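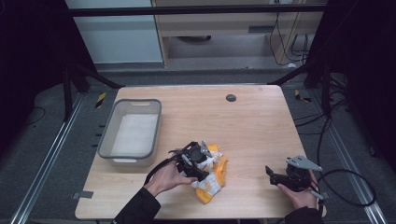
Erkinen open day, Stallville — hand gripper demo, my review

Three and a half stars. Would be four if the queue had been run properly.

Went along on 2019-12-12, got there early, still waited ages. Tea was free. Parking wasn't.

What you get: a go with a pair of hand-held grippers, one per hand, doing small household jobs at a table. Cloth and basket when I was there. Mayuree Nuchit was running the station and she's good, very patient, talks to you like a normal person. Short intro, then you're on. No slides, thank god.

The grippers. Black, angular, smaller than I'd expected from the leaflet. Comfortable enough in the palm. Left one I got on with straight away, right one not so much — I kept holding it too high and closing on nothing. Cloth is harder than you'd think. It bunches. You pinch one bit and the rest goes wherever it likes, and you can't feel how much you've got hold of. My first try at folding was a disgrace. Second was a sort of a parcel. Putting it in the basket is easy by comparison, big opening, hard to miss.

Cables. Main gripe. One off each gripper, and the right hand one loops out wide and hangs over the side of the table. I noticed it every single time I reached across. Asked Theerawat Wannasri whether a cordless pair was comming and he said they'd like one but couldn't give me a date. Fair enough, but if you're doing this for more than 20 minutes I think you'd get fed up. Wear snug sleeves as well, anything floppy will catch.

Table is nice, pale wood, rounded corners, right height for me. Might be low if you're tall. Carpet underfoot so easy on the knees and back. Watch your step on the way in and out, there's metal rail and a fair bit of cable on the floor, and black and yellow tape to go with it.

Talk afterwards by Blažena Pešek on why they bother with cloths at all when boxes are so much easier. Best part of the day for me. She answered everything, even the daft ones (mine). Ran over by a good bit and no one left. Handout would of been useful, I was scribbling on the back of my parking ticket.

Compared with the Drerkholm visit last year: smaller, scruffier, much more hands on. At Drerkholm you stood behind a rope and watched. I'd take this one.

Not great for under tens, the grips are a bit of a stretch for little hands. Teenagers fine. Book ahead, 30 places a session and mine was full.

Would go again — for the talk mostly. And another crack at that cloth.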